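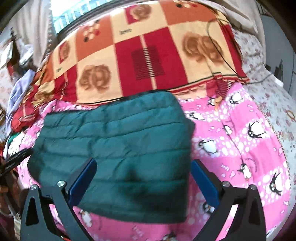
Folding a jacket must be easy for a machine, one visitor remarked at the Cirkex open day in July, as a jacket has only a few parts. The guide from Cirkex answered that cloth is one of the hardest materials a robot can handle.

A box keeps its shape when it is picked up. A puffer jacket does not. It is filled with soft material and sewn into rows, and each row can bend or squash.
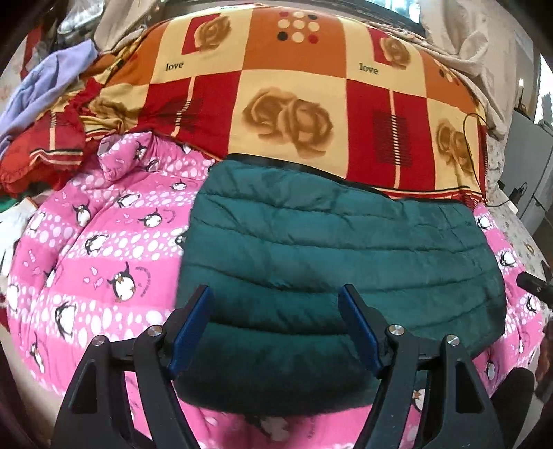

The tool at the open day is called a gripper. It has 2 jaws. Each jaw has a blue pad on the inside. When the jaws close, the pads press on the cloth from both sides. Press too lightly and the cloth slips. Press too hard and it can be damaged.

A person holds the gripper and does the job by hand. A camera records each try. The Greven project has 3,453 recordings so far, and 137 of them are of jackets.
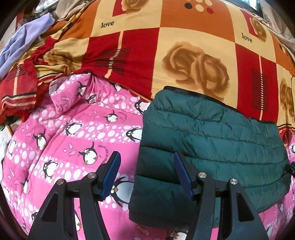 A computer program then studies the recordings and looks for patterns, such as where the jaws close and which way they move next. Visitors could try the gripper in turns of 40 seconds.

Word to know: pivot. A pivot is a point that a part turns around.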